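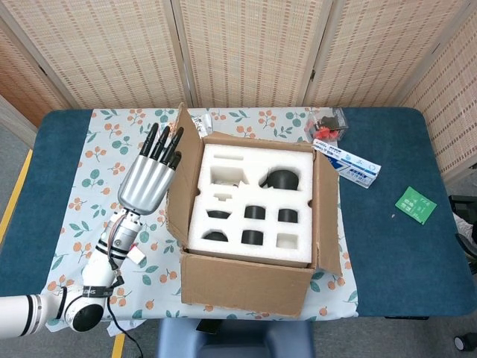
Página 2 de 19

Caja abierta al recibir un envío: ¿puedo devolverlo igualmente?
Preguntado por Osian Wynne – 1466 visitas

Hola. Compré en la tienda de Plultis un juego de tazas para mi hermana y me equivoqué de modelo. La caja de cartón ya la abrí y la cinta se rompió al quitarla. En las condiciones pone "embalaje original en buen estado" y no sé si eso incluye la caja del transporte o solo la del producto. Vivo en Orkumholm y el punto de recogida cierra a las 14:00. ¿Alguien lo ha hecho?

Respuestas (3)

Petronella Engelbrecht
El embalaje original es el del producto. La caja de fuera puede ir abierta y con cinta nueva, yo devolví así una lámpara en octubre y me abonaron todo menos el envío. Tapa o arranca la etiqueta vieja antes de pegar la de devolución – si quedan dos códigos a la vista, el paquete puede volver a tu casa. Pide el resguardo en el mostrador y guárdalo hasta que veas el abono.

Trevor
depende del transportista, con Istov a mi me lo rechazaron por ir mal cerrado

mar_3000
Lo de Istov fue por el cierre, no por la caja. Pon cinta ancha en forma de H por arriba y por abajo. Y rellena los huecos con papel, que son tazas.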